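Tresetti Knot Assist, version 2: review
Posted 06/04/2019
Rating: 2 out of 5

The short version is that it ties a decent knot until a cable goes slack, and then it carries on as if nothing had happened. If you are buying this to run unattended, wait.

Knot Assist is a software package plus a pair of cable-driven instruments for research arms. You put in the bite with the needle yourself, from the console, and the software takes over for the loop, the pull-through and the cinch. Tresetti sells it to teaching labs and to people like us who study suturing on practice pads. It is not for patients and the box says so in large letters. We bought ours through Skomano, who were quick with delivery and slow with everything that came later.

Setup took one afternoon. The manual assumes you already know how to tension a wrist, and the drawing of the pulley order is printed so small that we ended up holding it under a desk lamp. Calibration is a wizard with a progress bar. It asks the instrument to bend left, bend right, open, close, and gives you a green check. I will come back to that green check.

On the first pads it did well. The loops were neat, and the knots landed on the wound line most of the time. It is slower than a second-year student and a lot more patient. I had expected the thread tracking to be the weak point, with black thread curling all over the pad, and it held up better than I thought it would. Old stitches nearby didn't seem to bother it either. Credit where due.

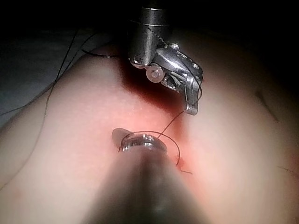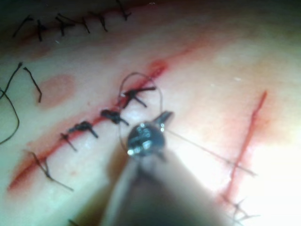 Knot work on the pad, with a loop of thread around the jaw in each picture.

The trouble started in May, well inside the life that Tresetti gives for the instruments. The sales sheet promises 200 knots before retensioning. We were on a practice run when the arm began its cinch and the suture simply stayed where it was. The jaw had not closed all the way. On screen it had. The software showed a closed grip, a nice firm pull and then a finished knot, and it moved on to the next step dragging the tail behind it.

The cause was plain enough once we had the instrument off the arm. One of the jaw cables had gone slack. The motor at the back end turned as far as it was supposed to, the tip lagged behind, and there is no sensor out at the jaw to catch the difference. Cables stretch, and anybody who has worked with this kind of wrist knows it. My complaint is that a product sold for hands-off knot tying treats the motor position as proof of where the jaws are.

The second failure bothered me more. This time the jaw closed and would not open. The software believed it had let go, backed away at normal speed and took the thread along. It pulled a stitch right through the edge of the foam-backed pad we were using that day and lifted the corner off its tape. Only then did it stop, with fault 1004, which the manual lists as "excess load, check setup." The load limit ships set at 20 on a scale with no units. I asked what the number means and was told it is a "relative value." Relative to what, I asked, and that ticket is still open.

So a slack cable gives you no warning at all, and a stuck jaw gives you one after the damage is done. On a practice pad that costs you a pad. A hand near the tape would have been a different story, and people do put their hands in there to clear thread ends between knots. The pause button on the console finishes the current motion before it pauses! I can't think of a good argument for that. Use the red button and live with the restart, which means homing both arms and running the wizard again.

About that wizard. I ran it with the slack instrument still fitted, just to see. Green check. It commands the motions and reads back the motors, and it never asks the person sitting there whether the jaws moved. A single yes/no prompt would have caught our fault.

Skomano swapped the instrument without much argument. Tresetti's written answer was that our tension had drifted out of range and that we should check it more often, with a link to the same tiny drawing. They also mentioned an update that will "improve grip confidence." I have installed updates with names like that before. I'll believe it when a loose cable makes it stop.

What we do now:

Retension every 40 knots, whatever the sheet says.
Before each run, open and close the jaws on a scrap of suture and tug it by hand, arms disabled.
Load limit turned down as far as it will go without tripping on a normal cinch. On our setup that took some fiddling.
Somebody at the red button whenever the software has the arms.

With those rules it is usable, and we are still using it. The other lab in Lulbridge that works on this has the Negi set, which has no automatic knot at all and costs less. Their instruments wear out too, but there is a person on the controls watching the tip, and a jaw that won't close gets noticed on the first try.

Pros: tidy loops, good thread tracking, fast shipping.
Cons: no jaw sensing, calibration that passes a bad instrument, pause that doesn't pause, support that answers a different question.

I'll update the rating if the new version does what they say.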